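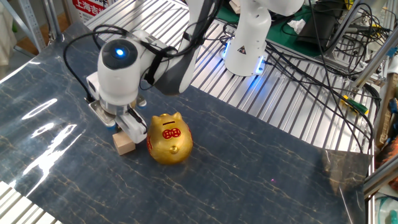
Choosing a Bench Laminator for the Small Shop

Sign and display shops that once sent mounting work out are bringing it back in house. Clonance of Griltmont now offers the Sperling, a cold roll laminator for prints up to 38 inches wide. It handles foam board, vinyl and poster paper, and one operator can change a roll in 5 minutes.

Roller pressure is set by a hand wheel with 11 marked positions -- useful when a shop moves between thick board and thin film during the day. The Stallow stand is sold separately. Both items ship from June, with replacement rollers available through the same dealers.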